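20 January 2026
By Boyang Shi

The fixture list for the summer league came out last night and Fultholm have been given four away games in a row to start with. I've played for the club long enough to know what that does to availability. We'll have a full squad for the first one at Pesberg, and by the fourth we'll be ringing people's brothers.

I'm less bothered by the travel than by the goalkeeping. Jinfeng Jiang has said he wants to play out on the field this year, in midfield, and he told the captain in writing so there's no pretending we misheard. He's been in goal for every match I can remember. He's good at it, mostly because he talks all the time and the defence does what he says.
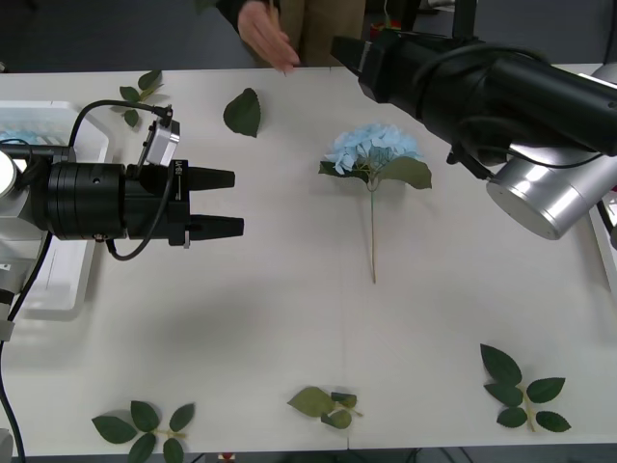

His case is a fair one. He's quick over the ground, his stick work is better than half the midfield's, and he's turned 50 shots a week away in training without anyone asking if he'd like a go at taking some. I'd pick him on the second line and see how he copes with running both ways for a whole quarter.

That leaves the goal. Fang has the spare helmet and says she'll do the indoor sessions, but she's clear that she doesn't want it for the season. The other choice is to ask at Trindden, who had two keepers last year and only ever used one. I'd rather do that now than in May, when they'll want something in return.

There's also the pitch money. The club has 4,000 pounds put by and the new goals and nets came in at 1,985, which is more than I'd have spent. The old goals were bent but they were still goals. I said so at the meeting and was outvoted, so I'll leave it there.

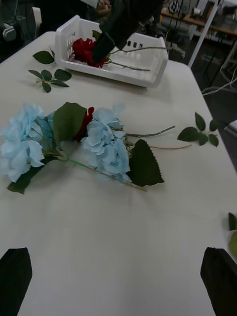

Training goes back outdoors when the clocks change. Until then it's wall ball on your own and the hall on Tuesdays, tennis balls only, no checking. I'm trying to get my left hand to a point where defenders have to respect it. At the moment they just stand on my right and wait - it's been working for them for years.

If you've played in goal before, at any level, and live near enough to Fultholm to make a Tuesday, come along to the hall. We've got a helmet, a chest pad and a stick you can borrow. Bring your own gloves.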